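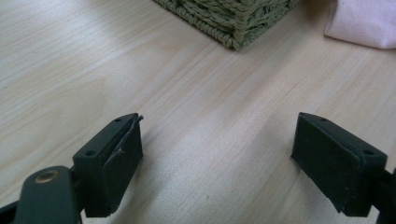

Table top, pale wood with the grain running on a diagonal

White ring on table from hot dish, what finish do I even have??

Posted 2018-12-25 in Furniture & Floors

Ok so in a hurry, relatives still here. Put a casserole down on the kitchen table without a trivet and now theres a cloudy white ring, size of a dinner plate. Table is light colored, came with the house when we moved to Torkden in May. No label underneath, no paperwork. I don't know if it's real wood or veneer or what the finish is.

Tried so far: damp cloth, nothing. Dish soap, nothing. My sister in law says mayonnaise. My neighbor says iron it. My other neighbor says NEVER iron it.

Have in the house: olive oil, baking soda, toothpaste, an iron, half a bottle of Lumenta furniture polish. Hardware store is shut obviously. Would like it gone but would settle for not making it worse. Also if it has to be refinished what does that run? Guy in Trestaven quoted a friend $961 for a dining table and I just about fell over.

tableproblems

—

Leave it alone tonight. First thing. Heat rings sometimes fade a good bit by themselves over a day or two, it's moisture caught in the finish, not in the wood.

If it's still there after that, iron on the LOWEST setting, no steam, empty the water out completely. Folded cotton cloth over the ring. Plain cotton, no print, no fuzzy towel (towel loops can leave a pattern, ask me how I know). Press down for 10 seconds, lift, look. Again. Stop when it stops improving. Don't park the iron and go answer the door.
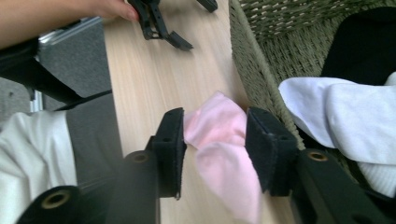

Cloth needs to be clean and dry and folded flat, at least two layers. Old pillowcase is good. Swap to a dry part every few presses, it can pick up moisture.

Your neighbor who says never iron it has a point if it's veneer. Glue can let go and then you have a bubble, and a bubble is a lot worse than a ring. How to check: look at the edge of the table and then the end. Real solid wood, the grain lines on top carry on over the end. Veneer, they just quit, or there's a thin strip stuck on. If it's printed laminate the pattern usually repeats somewhere, and the iron won't do much for you anyhow.

If you think veneer, skip the iron. Hair dryer on low, keep it moving, hand's width away. Slower but safer.

Put the polish away until the ring is gone. You'd only be sealing it under more gunk.

oldvarnish

—

mayo worked for me. leave it on overnight, wipe off. smelled like a sandwich for a week but ring gone

dradumholm_deb

—

Mayo is just the oil doing the work, so use your olive oil and save the sandwich. Dab on, leave it a few hours, wipe, buff.

Toothpaste I'd be careful with. It's an abrasive. Will take the ring down but also the shine, so you end up with a dull patch in place of a white one. If you're going to sand by hand, 4000 grit pad from an auto store, drop of oil, barely any pressure, with the grain. Test under the table edge first.

On the price, $961 sounds like strip + stain + new top coat. You don't need all that for one ring. I paid $40 for a can of wipe-on finish and did mine on the porch over a weekend. Not perfect, there's a drip by one leg, but I eat on it every day and forget its there.

Oh and get trivets. Cork ones.

two_coats_min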